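Section 2. Setting Up the Shot Clock Display

This section covers mounting and first start of the Lestura display above each goal. Read Section 1 before starting. The display must be disconnected from power until step 6.

1. Check that the rink boards and glass are in their final position. Do not mount the display while the ice resurfacer is in use.

2. Fix the wall bracket to the steel crossbar behind the goal. The lower edge of the bracket must sit at least 198 cm above the walkway.

3. Hang the display on the bracket and close both side locks. Two people are needed for this step.

4. Attach the safety cable to the crossbar, not to the bracket. Leave enough slack for the display to tilt.

CAUTION: The safety cable must be in place before the protective netting is raised. A puck can strike the display at any time during warm-up.
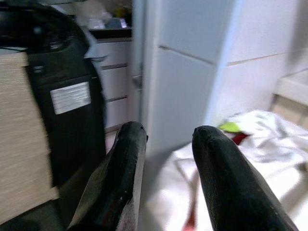 5. Run the data cable to the scorer's bench. Cable lengths up to 200 m are supported. Keep it away from the compressor feed - interference shows up as skipped seconds.

6. Connect power. The display shows a row of dashes, then the firmware number. Version 161 or later is required for overtime mode.

7. On the Nandon console, open Displays and select Add. Enter the end of the rink (Home or Away) and press Confirm.

8. Start a test period and stop it after one minute. Both displays and the console must show the same time.

Note: If one display lags, repeat step 7 for that display only. Removing both clears the saved penalty settings.

Note: The goal horn is set to Off at delivery. To turn it on, see Section 4. Check the volume with the building empty.

CAUTION: Do not clean the front panel with glass cleaner. Use a soft cloth and plain water with the power off.

9. Record the serial number of each display in the table at the back of this manual.

Revised 31 October 2025. Technical review: Slavica Grgić, Ilir Spahić.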